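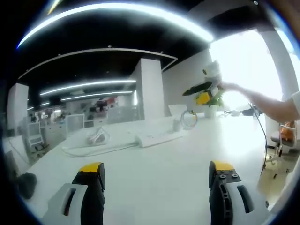
Section 3. Tuning the approach and insert settings in Limura

Okay, by now you've got Limura installed and it's reading your demos without complaining (if it isn't, go back to Section 2, I'll wait). This is the part I enjoy most, where we tell the planner how close to get before it hands over to the insert controller.

1. Open the Dalex panel and load a demo set. I like to start with 10 short ones. You can throw in hundreds later, but with a small set you can flip through every clip yourself and catch the silly stuff early.

2. Press Align and let the pose tracker run. The trail should come out smooth. If you see a jump, trim the clip on both sides of it and press Align again.

Note: tracks built on bare white desk are the worst for this. Get some room into the view, like pillars, ceiling lights, chairs, anything with edges the tracker can hang on to.

3. Set standoff_mm to 3. The planner drives fast until it's that far from the target, then slows way down. Aleksi Kokkonen likes a bigger number and we argue about it every April, so feel free to try your own!

4. Mark the handover moment in each clip. Scrub along until the part is lined up with its target, then hit H.
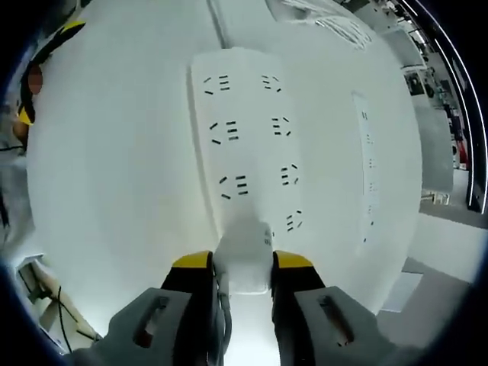
Plugs are my favorite thing to practice step 4 on, and they're also where the perception side gets picky. Limura wants one target per clip, and a power strip gives it a whole bunch that look almost the same. When the plug is upright between the yellow tips and right over the lowest outlet on the left, like it is at this point, click that outlet as your target, even though the plug is hiding it. Limura carries the position over from earlier in the clip as long as the outlet was in view there. Got a second strip lying alongside? Draw an ignore box over it, or the detector will happily offer you those openings too.

5. Set insert_timeout to 600 (it's in milliseconds) and max_retries to 3. If your parts are a tight fit, go up to 1000 on the timeout, but leave the retries alone.

Caution: never do your first replay on a live outlet. Unplug the strip at the wall and keep your hand by the stop button.

6. Save the profile under a new name. Reijo Riihimäki once saved over the Udell defaults and I spent an afternoon typing them back in, so please, a new name!

7. Run Replay at the slowest speed and watch the force plot. A short bump at contact is fine. If it climbs and stays up, stop, go back to step 4 and move your handover mark a few frames earlier.

Exporting the profile to Saarinen is covered in Section 4.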